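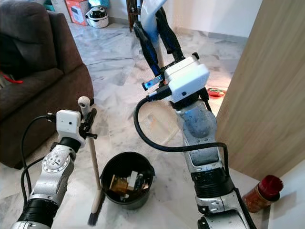 A broom and a dustpan on a tiled floor

Search this site Enter keyword Go

What is dust?

Dust is made of very tiny bits of other things. Indoors, it can be bits of skin, hair, soil, pollen and fibres from clothes — all mixed together.

Some dust is too small to see. A human hair is much wider than the smallest grains.

Dust floats on moving air. When the air is still, it slowly settles on floors and shelves. Sweeping fast can lift it up again, so use slow, short strokes. A damp cloth picks up the fine grey dust a broom leaves behind.

Filed under: Science at Home, Ages 7 and up

Related
Why do we sneeze?
What is soil made of?
How do bees carry pollen?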